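Week 7 handout - Labels, small print and what shoppers do with them

Consumer Behaviour, second half of module. Read before the seminar. Slides go up later, probably after 4pm.

Recap from last time
Attention is limited, shops are noisy. Most choices at the shelf are quick and come out of habit. We did the difference between search (you know what you want) and browsing (you don't, or not yet). Keep that in your head for today, it comes back in the reading task.

1. What a label has to do
Legal job: name of the product, contents, quantity, who made it, warnings, date where needed.
Selling job: get picked up.
The two jobs fight for the same few square centimetres. On a big cereal box no problem. On a small pack, serious problem - the legal text does not shrink in length when the pack does, so the type shrinks instead.

Terms to know:
Front of pack - the face the shop turns outward
Back of pack - everything else, incl. sides
Claim - any statement that suggests a benefit ("gentle", "light", "no added")
Mandatory text - what has to be there whether the brand likes it or not
Clutter - more marks than the eye can sort in the time avaliable

2. Plain backgrounds
Lab studies of labels usually strip everything else out. One pack, bare surface, even light, no neighbours. Good for control, bad for realism. In a shop the pack sits among rivals and price tickets. Ask of every study you read: what was next to the product? If the answer is nothing, be careful about saying anything about shops. 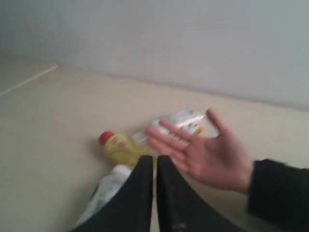 Fig. 1. Beige surface and plain wall.

Second issue, time. Participants in a lab look as long as they are told to. Shoppers don't. A result from a long look may vanish with a short one. The Panden exercise (see reading pack) ran the same labels both ways and the ranking of designs changed, which is the bit I want you to remember.

3. The Otier case
Otier - small maker of hand wash and bath oil. Redesigned the range. Old label: text only, two colours. New label: drawn border of plants, shorter product name, mandatory text moved round the back and set smaller.

What they asked: did people still find the warnings?

Method, short version. 84 participants, split in two groups, old label or new. Each person handled the pack, then answered questions on it. 40 seconds' handling, no more. Then the pack was taken away.

Findings
- New label liked more. Not suprising.
- Warning recalled less often with the new label. Almost 3 times as many people missed it.
- People who missed it still said the label was "clear". This is the important one. Feeling informed and being informed are different measures, don't mix them up in the exam.

Weak points: one product type, participants mostly students, no measure of whether anybody needed glasses. Also liking was asked first, recall second, so order may matter. Huet makes the same complaint about older packaging work generally - see her chapter, first half only, the rest is statistics and we don't need it.

4. Pictures on packs
Pictures are read before words. Fruit or flowers suggest scent or flavour even where the text says neither. Trouble when the contents are not food and the pack looks as if they might be. Colour does some of the same work - green read as mild, natural etc. Varies by country, so no universal colour rules in essays please.
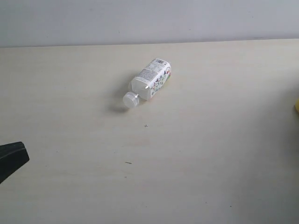 One objection raised in last year's group, and worth having here, was that shoppers learn the layout of a category over time, so small print on a familiar product costs them very little, and the Otier result only tells us about first meetings with a pack. Fair. The Karketano follow-up tried to deal with this by having people use the product at home first. Recall of the warning went up a bit, but people also stopped looking at the label at all, so a changed warning got missed. Cuts both ways.

5. For the seminar
Three things to do:
a) Pick a small pack from home. Find the mandatory text. Time yourself.
b) Write down every claim, then mark which ones could be checked.
c) Suggest one change that helps the reader without making the pack bigger. Fold-out labels are allowed but say who would open one.

Half a page is plenty. Bring it on paper, the upload link is still broken.

Reading: Huet chapter (first half), Panden exercise, Otier summary sheet. Karketano optional, but useful if you are doing essay title 3.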